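纺织品整理与包边基础 第四讲讲义
布边:从织边到锁边

各位同学好。上一讲结束得有点匆忙,经纬密度那一部分我讲得太快了,课后有好几位同学来问,所以今天开头我先花一点时间把它补上,然后再进入正题。请大家把上一讲发的那块平纹小样也拿出来,后面要用。没带的同学和旁边的人合看一块就好,不必紧张。

一、先补上一讲的尾巴

我们说一块布"密",其实说的是两件事。一件是单位长度里排了多少根经纱和纬纱,另一件是纱本身有多粗。粗纱排得疏,细纱排得密,拿在手里可能一样厚,可是裁开以后的脾气完全不同。细纱高密的布,裁口能站得住,你用指甲去拨,半天才拨下来一根;粗纱疏排的布,裁刀刚过去,边上就开始掉毛,放进包里背回家,路上已经散了一圈。

大家现在就可以试一试。把小样沿着纬向剪一刀,再沿着经向剪一刀,然后斜着剪一刀,三个口子都用手指轻轻搓几下。你会发现斜着的那一刀最不容易掉纱,可是它最容易被拉长。这个现象请记在笔记本上,今天讲到斜边的时候会回来找它。

顺便说一句题外话。我自己刚学做布的时候,老师让我们搓了整整一个下午的布边,什么机器都不许碰。我那时候心里是很不服气的,觉得花了学费来搓线头。后来进了厂,第一次独自判断一匹来料该用什么边,手指头先于脑子给出了答案,我才明白那个下午是怎么回事。所以请大家多一点耐心,搓一搓,搓完了再往下看。

二、什么叫"边"

我们平时说布边,至少混着三种意思,考试的时候我会希望大家分得清楚。

第一种是织边,也叫布耳。梭子织机上,纬纱走到头再折回来,两侧自然就封住了。这样的边不会散,可是它往往比布身紧,下过水以后缩得也比布身多,整块布就会在两侧起皱,像荷叶一样。老裁缝常常先把布耳每隔一小段剪一个口,再去下水,道理就在这里。无梭织机出来的布,两侧是切断的纬纱头,要靠绞边或者折入的办法固定,摸上去有一点毛,有的干脆像一排小刷子。

第二种是裁边,也就是剪刀或者裁刀留下来的那条口子。它什么保护也没有,是我们这门课真正要对付的对象。

第三种是成品边,是把裁边处理过以后的样子。折边、滚边、锁边、热切边,都属于这一类。写工艺单的时候,请务必写清楚是哪一种,不要只写"做边"两个字。我在 Varside 带实习的时候,见过一张工艺单上就写着"四边做边",结果早班的师傅做了折边,晚班的师傅做了锁边,两批货摆在一起,谁也不能说谁错了。最后那一单拆了 40 件重做,拆线的活儿,唉,是我带着学生一件一件拆的。

三、折边

折边大家最熟悉,家里的窗帘、桌布、手帕,大半都是折边。单折是折一次压一道线,裁口还露在背面,只适合有里布的东西,或者先锁过边的裁片。双折是折两次,把裁口整个包在里面,正反两面都干净。

双折最容易出问题的地方在转角。四个角如果老老实实地叠过去,每个角上会叠出好多层布,厚得机针都扎不动,熨斗压下去也是一个硬疙瘩。所以要做斜接角:先把两边的折痕都熨出来,打开,在角上沿对角线折一下,留一点缝份,多余的剪掉,再按原来的折痕折回去。听起来绕,手上做一遍就懂了。课上我会慢慢演示,做完的角请大家传着看,捏一捏,和没有斜接的角比一比厚薄。

折边的宽度也有讲究。薄的布宜窄,厚的布宜宽,垂挂的东西下摆宜宽,这样有一点分量,挂起来才直。手帕的边如果做成窗帘那么宽,擦脸的时候就会觉得硌,这种事情用的人未必说得出原因,只是下次不买了。

四、滚边

滚边是另外拿一条布,把裁口夹在中间。这条布如果要走弧线,就必须斜裁。为什么呢?请翻回刚才的笔记:斜着的那一刀最容易被拉长。弧线的外圈长、内圈短,直裁的布条拐不过去,一拐就起褶,斜裁的布条会自己伸展,熨一熨就服帖了。

滚条的颜色可以和布身一样,也可以故意挑开。挑开的时候请注意掉色的问题。深色滚条配浅色布身是很好看的,可是深色的染料要是牢度不够,第一次下水就会沿着边洇出去一圈。做之前,请剪一小段滚条,夹在白布里浸湿,放一夜再看。

另外,滚条接头不要放在正中间,也不要放在转角上。找一个不显眼的位置,斜着对接,缝份劈开熨平。我知道大家赶作业的时候喜欢把接头随便一搭就过去了,我也年轻过,我看得出来的。

五、锁边

好,终于说到今天的重点。锁边的原理是让线绕过裁口,一圈一圈地把边上的纱圈住。家用缝纫机用之字形线迹可以勉强代替,真正的包缝机带着切刀,一边切一边绕,切下来的布毛落在下面的盒子里,出来的边又齐又牢。

三线包缝用一根针线、两根弯针线,线迹轻,适合薄料和单层的边。四线包缝多一根针线,能一边锁边一边把两片布缝合,针织衫的侧缝大多是这样做的。密拷边则是把针距调得很小,线排得密密的,边缘会形成一条细而饱满的滚子,餐巾、丝巾、童装的荷叶边上常常看得到。

线张力是大家最头疼的部分。请记住一个笨办法:给每一个线路穿上不同颜色的线,车一段废布,看哪一种颜色跑到了不该去的那一面。针线松了,背面会看到一节一节的线圈;上弯针线松了,它会翻到背面去;下弯针线松了,它会翻到正面来。一次只动一个旋钮,动完再车一段。许多同学一着急三个旋钮一起拧,然后就再也找不回来了,最后全班排着队来找我。

送布也要留意。包缝机的差动送布,前后两组送布牙速度可以不一样。前面快一点,布就被推挤着进去,适合会被拉长的针织料和斜边;后面快一点,布就被拉开,适合容易起皱的薄料。斜边如果不调差动,锁完会像一道波浪,放在桌上怎么也按不平。

六、锁边线的颜色

书上写锁边线一般选与布身同色,找不到同色就选略深一点的。这句话没有错,可是它把锁边线当成了一件需要藏起来的东西。印花布上,锁边线完全可以从别处取颜色,让它自己成为一道细细的轮廓。浅底的布配一道淡淡的暖色,边就亮出来了,又不会抢了花纹。
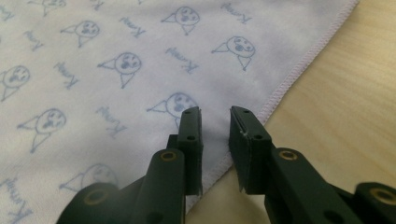 Abla Nseir 读过这一讲的初稿以后写信来说,彩色锁边线她是赞成的,不过她希望同学们先学会用同色线把边锁平整,再去谈配色,因为线一旦跳出来,针距不匀、张力不对也都跟着跳出来了,用同色线还能遮一遮,用异色线就一点也藏不住。她还提醒说,浅粉、浅杏这一类颜色的线在灯下和在日光下差得很远,配色一定要拿到窗边去看。

她说得很对,我把次序改了过来,所以大家这一次的作业先做同色,下一次再做异色。窗边看色这一条我也很想多唠叨几句。我们教室的灯偏黄,淡紫会显灰,淡粉会显橙,线轴上的颜色和车出来的颜色又是两回事。线轴上绕得厚,看着深;车成细细一道,看着浅。所以不要拿整个线轴去比,请拉出几股线,平铺在布上,退后一步,眯起眼睛看。

印花布还有一层麻烦,就是花型的方向。花纹若是斜着排的,裁片的边和花纹的行就对不齐,一排图案走到边上会被锁掉一半。有的人喜欢这样,觉得活泼,有的人看了难受。没有标准答案,只是请在裁之前想好,不要等锁完了才发现。

七、本讲作业

请用细棉布裁四块方形小样,尺寸一致,丝缕方向在背面用划粉标出来。第一块做双折边加斜接角,第二块做斜裁滚边,第三块做三线包缝,第四块做密拷边。全部用同色线。

每一块小样附一张卡片,写明布料、线号、针号、针距和你遇到的问题。问题一栏请不要空着,也不要写"无"。我批了这么多年作业,没有问题的小样我还没见过,倒是见过很多没有看出问题的眼睛。

四块都做好以后,下水洗一次,晾干,不熨,再来量一次边长,把前后的数字都写在卡片上。分数里小样占 200 分,卡片占 40 分,请不要小看卡片。

线可以到实验室的柜子里领,Prosico 的细线和 Gornach 的粗线各在一层,取用以后请放回原来那一层。上学期混在一起,有同学拿粗线去做密拷,针断在布里,吓了一大跳。包缝机一次只能坐一个人,请在门口的本子上写名字,下午三点以后人比较少。

八、课外可以翻一翻的东西

图书室里有一套 Sayegh 布样册,里面夹着各种成品边的实物,背面有手写的工艺说明,字有点潦草,可是值得慢慢看。我最喜欢其中一块手帕,四条边用的是手工卷边,针脚小得要凑到灯下才看得见。请洗了手再翻,不要用回形针夹。

I-seul Ha 整理的一份线迹对照表也放在同一个架子上,把中文叫法和工厂里的土叫法都列在一起了。同样一种线迹,南边叫一个名字,北边叫一个名字,实习的时候听不懂师傅说话,回来翻这份表就好。要是你听到了表里没有的叫法,请用铅笔补在最后一页。

下一讲讲弧形边和荷叶边,请带一块斜裁过的布条来,宽一点没有关系。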